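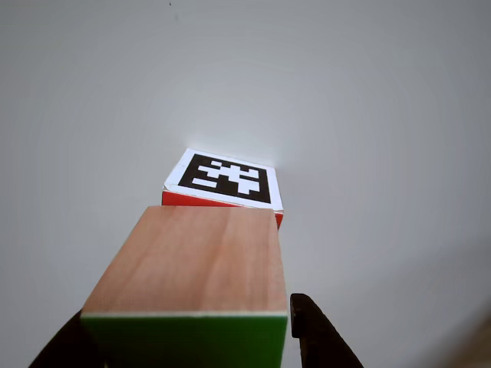

Tessa Lindqvist

Nov 12, 2019

Budget request for the second bench goes in this week, so this is me getting the list straight while the arm runs blocks behind me. Green block in the fingers, red one with the marker on top sitting just past it on the gray surface. I have been looking at pairs like that all morning and I still like it!

Things I want, in the order I'd fight for them.

Gripper fingers. Spares first, everything else after. Balier sells the plain dark ones at $68 a pair and I'd like four pairs on the shelf before March. They also do a wider pad, but I tried to sketch how it would fit between two blocks standing close together and I don't like it. The blunt tips we have can get down beside a block without needing much room. Staying with those.

Wrist camera. The Ackroyd unit is quoted at $353, cable included, mounting plate not included (we can cut the plate ourselves, I have the drawing from last time, it only needs the hole spacing changed). The close-up view over the top of the held block is worth so much when you're lining up on a marker that I don't want to build a second bench without it. One thing to settle before ordering: how much of the target do we lose behind whatever is in the gripper? With the green block held up front, the near side of the red one is partly hidden and the marker on top is clear. A taller part would be a different story. Check whether the plate can be angled, or whether we want a second, fixed camera off to one side. If it's a fixed camera, that is a second line in the budget and I need to say so now, not in March.

Second arm. This is the big one and the whole reason for the request. Hellow will sell us a refurbished one for $4,000 with the controller. Zamari would rather lease, and the monthly number looks friendly until you multiply it out. I'm leaning toward Hellow. Still to ask them:
what the warranty covers on the joints
whether the controller takes our current software or wants its own
who pays shipping if it goes back
lead time, in writing this time please

Blocks and markers. Cheap, and I keep forgetting to put them in. 30 more wooden blocks, unpainted, and we paint the sides here. Leaving the wood bare on one face has been handy, so same again for the new lot. Marker labels we print ourselves, but we need decent matte stock. There's a bright patch on the surface right behind the marker in the view I have up now, and I'd like to give glare as few chances as possible. Same thought for the bench top: another pale gray sheet to match, smooth, no pattern. The colors stand out beautifully on it.

Lighting. Haven't priced it. A diffuser over the bench might do the job for very little money. Try a sheet of tracing paper on a frame before buying anything with a brand name on it.

Not asking for this round: force sensor (would love one, can't make the case yet), conveyor, the fancy tool changer from the Zamari catalog. I did spend far too long reading the tool changer page. It's a lovely bit of design and we have one kind of finger.

Power. The second bench needs its own outlet strip and the wall on that side is already crowded. Measure before the request goes in. Also measure the reach of both arms on paper so they can't meet in the middle.

To do tomorrow: call Hellow, get the Ackroyd quote renewed, move the paint and the label stock onto the consumables line so they don't eat into equipment.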